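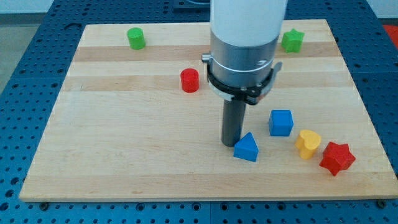

Getting a tired wooden board looking good again

I put off doing my big maple board for most of the winter. It's one of those made from long strips glued side by side, mostly very pale with a couple of darker ones, and by April it had gone gray and furry down one end where I always chop onions. It took me one lazy afternoon plus an overnight wait, so I'm kicking myself a bit!

Start by giving it a proper wash. Hot water, a squirt of dish soap, a stiff brush, both faces and all four edges. Don't leave it sitting in the sink, though. My first board spent a night in there and split right along a glue line (I still use the bigger half for cheese). Dry it with a towel and stand it on its edge somewhere airy until the next day.

If it still smells of garlic, scatter coarse salt over it and scrub with half a lemon. Leave it a few minutes, rinse, dry again. My sister-in-law Amber Hartley swears by baking soda paste, and I've tried that too, and I couldn't tell you which one is better.

Now the sanding, which is the fun part. The big thing is stopping the board from skating around on you. A damp dish towel underneath works fine for hand sanding. If you have a bench you can fix it to, even better, but keep whatever holds it low and out at the edges so you can run the full length of the grain without bumping into anything. I used to put a fat clamp right in the middle of one side and then wonder why I had a hump there.

I go over it with 180 grit first, always along the strips and never across them. On pale wood every crosswise scratch shows up the minute the oil goes on, and then you're back to square one. Wipe the whole thing with a wet cloth and let it dry. It'll feel fuzzy again, don't panic, that's just the grain standing up. A light pass with fresh paper knocks it down. Dean Pilkington next door goes all the way up to 700 and his boards feel like glass, but I like a little grip under my bread.

While you've got the paper out, soften the front edge and the corners. Two or three strokes is plenty.

For oil, get the food-grade mineral kind. I buy the 200 ml bottle and it lasts me ages. Please don't use olive oil! I did, years ago, and the board went sticky and smelled like an old crayon box. Pour a puddle in the middle, spread it with a scrap of T-shirt, do the edges and the end grain (the ends drink it up, so give them seconds) and leave it overnight. Wipe off whatever's left in the morning. If it looks patchy, do it again.

After that it only wants a quick oiling when it starts to look chalky. Mine gets done when I remember, so not very often.

One more thing about storing it: upright, with a bit of air on both faces. Flat on a damp counter is how you get a board that rocks. If yours is already rocking a little, try leaving it hollow side down on a barely damp towel overnight. Worked on mine, didn't work on my mom's.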